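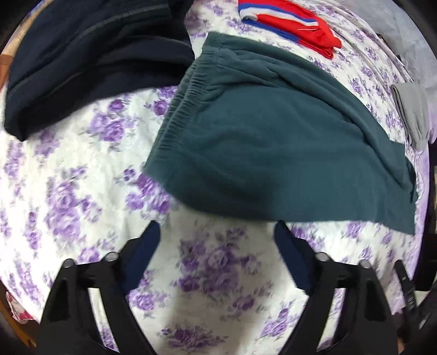

Speaker notes: Folding mixed loads on a soft surface
Terkia household skills evening, Thursday, second slot
Speaker: Britta Teuber
Running time 27 minutes plus questions

Slide 1. Title
Name, one line on Wikard (linen and garment care, mostly small guesthouses). Say at the start that the talk covers folding only. Washing and drying were in the first slot. Handout is at the door.

Slide 2. Why the bed
Most people at home fold on a bed. Most written instructions assume a table. Differences that matter:
The mattress gives under hand pressure, so a crease pressed in the middle of the surface comes out softer than one pressed on a board.
A cotton sheet grips knitwear. Garments stay where they are put but resist being slid, so lift and replace.
Reach is limited. Work from the long side and keep the active piece within forearm distance.
Pause. Ask how many in the room own a folding board. Move on regardless of the answer.

Slide 3. Sorting before folding
Sort by fold, then by owner. Elastic-waist items in one group, long sleeves in a second, short sleeves in a third, flat items last. The Jirnis trial used a load of 40 pieces and sorting first took 19 minutes off the total for the slowest folder. Do not read the whole table aloud. Point to the last row.
Dark colors: separate navy, black and dark green by daylight if possible. Under a warm bulb they are easily paired wrong.

Slide 4. Elastic waists
Shorts, sweatpants, pajama bottoms. Hold the waistband at both ends and let it relax before laying it down. Do not stretch it flat; it will pull back and drag the top layer with it. Fold leg on leg, bring the crotch point in to make a straight edge, then fold hem to waistband. The puckered edge goes inside the stack, with the smooth fold facing out.
Common fault: hems not level. Correct at the hem first. Correcting at the waist moves the error down the leg.

Slide 5. Long sleeves
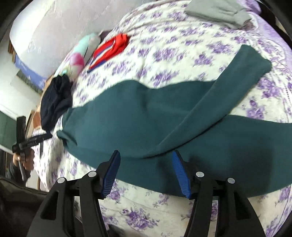
The sleeve is where most shelf width is lost. A sleeve has to finish parallel to the side seam, inside the final width of the fold, or it will form a ridge through every layer above it. The usual first move is to bring the arm across the body and let go. Look at the teal sleeve: it crosses the body on a diagonal, gets wider toward the cuff, and the cuff has ended up on the sheet past the upper edge of the garment. Folding the body now would leave the cuff outside. The correction is a second fold in the sleeve itself, turning it back down along the side so that the cuff points at the hem. Press with the flat of the hand from shoulder to cuff, once.
Repeat for the other side. Then fold the body in thirds from the hem. Heavy sweatshirts take halves only.
Note to self: slow down at this point. At Ackermann I went through it too fast and had to repeat it from the floor.

Slide 6. Stack and shelf
Finished width should match the shelf divided by a whole number. Measure the shelf before choosing a fold. A shelf 400 millimeters deep takes most adult sweatshirts folded in thirds with clearance at the front.
Heavy pieces at the bottom. Fold edge outward. Leave a hand's thickness at the top of each stack so the upper pieces can be lifted clear.

Slide 7. Demonstration
Two pieces from the basket, one elastic waist and one long sleeve. Talk through the second piece only. If the slot is running late, drop the first piece.

Slide 8. Questions
Likely ones:
Hoods. Fold flat onto the back before the sleeves.
Fitted sheets. Covered in the December session, refer to the handout.
Rolling. Suitable for drawers and suitcases. Rolled pieces do not stack well on an open shelf.
Collect the feedback slips before the break.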